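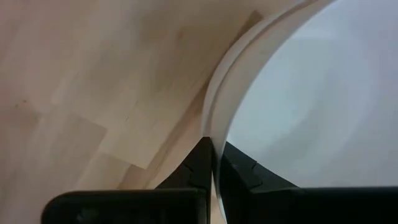 Section 4. Placing and connecting the Kellier vocal microphone

The Kellier microphone records singing and spoken voice from the front only. The front is the side with the logo. Before you connect anything, choose where the stand will go. Bare floors reflect sound back into the microphone, and light wood planks like these will add a hard edge to a close vocal. Lay a rug under the stand and under the singer's feet. Large open containers, such as the round white one on the right, should be moved away from the stand before recording.

Before you begin

Check that the recorder is running firmware 317 or later. Earlier versions do not show the input meter during setup. The version is listed under Menu > System > About.

Placing the microphone

1. Open the legs of the stand fully and tighten the collar.
2. Screw the microphone mount onto the stand by hand. Do not use pliers.
3. Set the microphone level with the singer's mouth.
4. Fit the pop filter two inches in front of the grille.

CAUTION: Do not hang the microphone by its cable. Damage to the connector is not covered by the warranty.

Table use

If you use the short table stand, clear the table first. Glassware and bowls can ring at certain notes, and the ringing is hard to remove from a finished track.
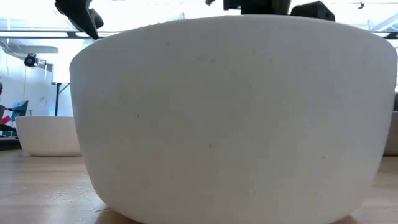 Figure 4-2. White bowl on a light wooden tabletop.

Connecting to the recorder

1. Turn the recorder's input gain all the way down.
2. Connect the cable to the microphone, then to Input 2.
3. Turn on phantom power. Wait until the lamp beside the input stops blinking.
4. Ask the singer to perform the loudest part of the song.
5. Raise the gain until the meter reaches the top of the green band. If it enters the red band, lower the gain and repeat step 4.
6. Press Store to save the setting under the singer's name.

NOTE: Billico interfaces label phantom power "48V." Schwaiger interfaces switch it on from the driver window and have no button on the front panel.

CAUTION: Turn phantom power off before unplugging the cable. Lower the headphone volume first.

Test recording

Record one verse with no effects and play it back on headphones. If the voice sounds boxy, turn the stand so that the singer no longer faces a bare wall, then record the verse again. Low rumble can be reduced with the Low Cut switch on the back of the microphone.

Revised 2019-03-08, S. Kokkinos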